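Pularden Swap Table: Questions People Ask Us

First time coming to the Pularden Swap Table? Wonderful! We put this page together from the questions that land in our inbox before every swap, and we add to it whenever a good new one turns up. Last updated August 2024.

What is the swap, exactly?

It's an evening where people bring printed paper and packaging they've saved, and trade it with other people who save printed paper and packaging. Bags, wrappers, labels, matchbooks, fruit tissue, sugar packets, ticket stubs, drink cans, bakery boxes. If somebody designed it to be thrown away, one of us probably has a folder of it. We meet once a month in the upstairs room at the Fontes building, and the talking is at least half the fun.

Do I need a collection already?

Nope! Bring ten things or bring one. Myrtle Yazzie came to her first swap with a single orange wrapper from a trip to see her sister, and she went home with a shoebox. (She now has a wall of them, and you should ask her about it.) If you have nothing at all, there's a free pile by the door. Take what you like.

Does it cost anything?

Coming in is free. If you want a table spot of your own, it's $10 for the evening, which pays for the room. Tables for July and the months after always go fast, so write early.

How does trading work?

Mostly one for one, by friendly agreement. We don't use price guides and we don't do cash sales during the swap. If you and another person both feel good about a trade, it's a good trade. Older things can be traded for a small stack of newer ones, and people are very fair about it.

What's worth saving?

Anything you like looking at! Seriously, that's the rule. But if you want a place to begin, begin with what passes through your hands in an ordinary week, and look at the lettering.

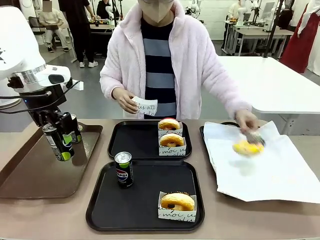
Food packaging is where most of us got hooked, and it's still the easiest thing to find. Regional bakeries are a gold mine, and so are lunch counters, candy shops and produce stands. Plain one-color printing often ages better than the fancy stuff, and a white paper donut sleeve with black cursive lettering is a lovely thing to have in an album, especially next to one from another shop. Cans are great too, particularly when the maker adds an accent color, like the green on a dark Pepsi can, and you can line up the different versions on a shelf and really see how the design shifts.

How do I get grease out of paper?

You mostly can't, so the trick is to stop it spreading. Lay the piece between two sheets of plain blotting paper, put a heavy book on top, and change the sheets the next day. Cauã Cordeiro swaps in a little cornstarch for the first night and gets great results with thin paper. Test it on something you don't love first.

Should I flatten bags and sleeves?

Yes, if they're going in an album. Open up the side folds gently, press along the old creases, and leave the glued seam alone. Peeling a seam almost always tears the print. Boxes can be stored flat too, if the corners come apart without a fight.

What about cans?

Rinse, drain upside down overnight, and keep them out of direct sun, which fades the colors. Some collectors empty theirs through a small hole in the bottom so the tab stays closed. Wear gloves for that, please!

Which albums do you use?

Any archival sleeve with no PVC in it. A three-ring binder with 100 clear pages gets heavy, so split it in two before the rings start to bend. Sebastião Sales writes the town and year in soft pencil on a slip behind each piece, and a lot of us have copied him.

Can kids come?

Please bring them! They're terrific at this. Jaxon Grewal sets out a sorting game at the low table, and anyone under twelve gets a starter envelope.

I inherited a big collection. Can you help?

We'd love to see it. Charalambos Politis looked through a family lot of 1404 fruit wrappers last year and was grinning for weeks. Write to us first with a few photos, and don't throw out the ugly ones before we talk.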